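Grasumley Nursery Opens Its Hydrangea House to Spring Shoppers

Bolholm, 7 Mar 2020

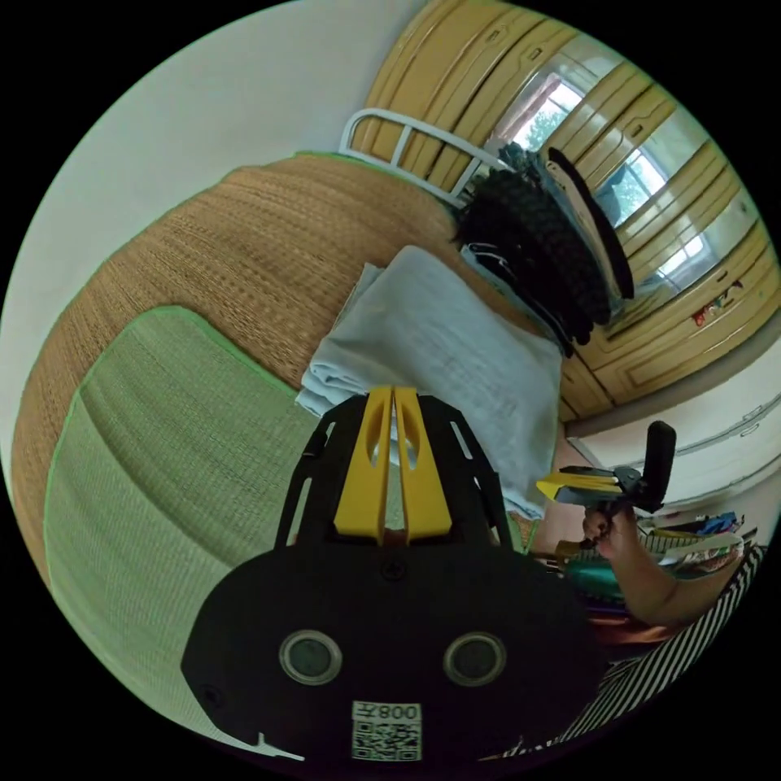 I've been growing hydrangeas for longer than I've been growing tomatoes, and if you know me you know that's saying something. So I'm very happy to tell you that the new hydrangea house at Grasumley Nursery is open, the heat is on, and the first 900 plants are on the benches waiting for you!

My name is Vsevolod Nazarenko and I run the shrub side of the nursery. For years our hydrangeas were squeezed in behind the conifers, where you had to know to ask for them (plenty of you did, thank you). In January we finally moved everything into its own house on the Bolholm road, next to the gravel lot, and I've been in there pretty much every day fussing over labels.

We're carrying 77 varieties this season. That covers the mopheads and lacecaps everybody pictures when they hear the word, plus panicle types for sunny yards, oakleafs for people who want good fall color, and a few climbers for that ugly north wall. If you've lost flower buds to a late freeze before, ask me about the panicles first. They bloom on new wood, so a cold night in April doesn't cost you the summer.

The one I'm most excited about is Gindero, a compact panicle that we've been growing on in our own field. It opens lime green, goes creamy white, then picks up a dusty pink as the nights cool down. Ours have stayed low enough to sit under a window, and I've been pretty rough on them. They went through last summer with a soak once a week and a layer of bark mulch, and that was it. We have 302 of them in 2-gallon pots and I don't expect to have more until next year.

Gindero came to us through the Onyshchenko family farm, who spotted the original seedling in a row of much taller plants and were kind enough to share cuttings. I drove out to see the mother plant and came home with a trunk full of sticks in wet newspaper. My wife still brings up the state of the carpet.

A quick word on planting, and I know I'll be saying this at the register all spring anyway. Give panicles at least half a day of sun. Keep mopheads out of the hot afternoon light. Dig the hole wide, keep the top of the root ball level with the soil, and water deeply right after planting. Please don't prune your mopheads in March! Snip off the old flower heads if they bother you and leave the rest alone until you can see what's alive.

I'll be doing free pruning talks in the hydrangea house every morning at ten through the end of the month. Bring pictures of your sad shrubs, or bring a branch in a bag, I like a puzzle. There's no sign-up, and the floor is gravel so wear shoes you don't mind getting dusty.

Grasumley Nursery is open daily from nine to five. We can hold plants for a week if you leave your name at the front desk, and we deliver larger orders anywhere in Bolholm.

Press contact: Vsevolod Nazarenko, Shrub Manager, Grasumley Nursery, Bolholm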